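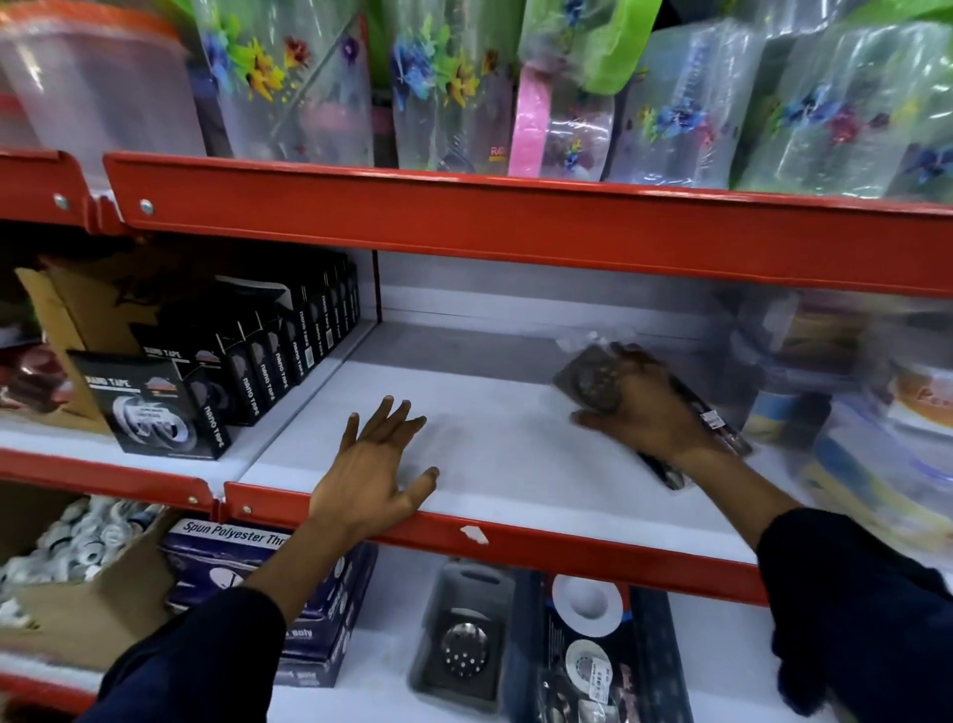 How to Reset a Housewares Shelf in One Quiet Hour

I love a shelf reset. Give me a messy bay of kitchen containers, tape, strainers and odds and ends, a damp cloth and a quiet Monday, and I'm happy! If you have just started helping in a small shop, or you run one yourself and the housewares corner has gotten away from you, this is the routine we use at Trondarholm, and it works on one shelf or a whole wall.

What you need

A soft cloth and a bowl of warm water with a drop of dish soap
A plastic scraper for old labels
A little cooking oil (for the stubborn ones)
A cart or a couple of empty boxes
Spare price tags and a pen

Step 1: Pick one shelf and stay on it

Start with the middle shelf, the one at hand height. It's the shelf people grab from, so it gets untidy fastest and shows the biggest improvement. Leave the shelf above alone for now, even if the floral packages up there are leaning on each other. You'll get to them!

Step 2: Clear it from front to back

Take the loose pieces off first, then reach in for whatever has slid to the back. Lift wrapped items by the body of the package and keep your fingers off the price tag, because those little white tags peel up at the corners if you so much as look at them. Anything in a neat row that's already where you want it can stay put. A straight file of small boxes, like nano tape, is a pain to rebuild, so I just slide the whole row over when I wipe.

Step 3: Wash the shelf and the rail

Wipe the surface, then the front rail, then around the bolts, where the dust really packs in. Give any loose bolt a turn while you're down there. Torn sticker remnants come off best if you rub on a dab of oil, wait a few minutes and push with the plastic scraper. Wash the oily spot with soapy water afterward and dry everything well before a single package goes back on.

Step 4: Sort what you took off

Make one group for each kind of thing: food containers, mesh and strainer items, tape and hooks, whatever you carry. Check each package for splits in the plastic and missing tags. Pranab Weerasinghe taught me to write new tags at this point, before restocking, and it saves so much bending and reaching later on.

Step 5: Put it back, tall things behind

Boxes go in tight lines running front to back, all facing the same way, so a customer can read the first one and take it without toppling the rest. Soft or rounded packages need a bit more elbow room. I leave a gap of 2 fingers between groups, and I bring everything forward to the rail (a shelf that's half full looks twice as good when the stock is at the front).

Glossy wrap can be a nuisance under bright lights. Tip the package back a touch, or turn it slightly, and the pattern or the contents become much easier to see.

Step 6: Now do the shelf above

Same routine again. Stand jars and lidded containers at the ends, where they act as bookends, and let the taller printed packages lean in between. Mix the colors up if you can! Anoma Siriwardena likes hers grouped by color and hers looks lovely too, so try both.

How long does it take?

Around an hour for 2 shelves once you know your stock. Our full bay holds 200 items and takes a whole morning, with a tea break. After that, five minutes of pulling things forward at closing time will keep it in good shape until the next wash.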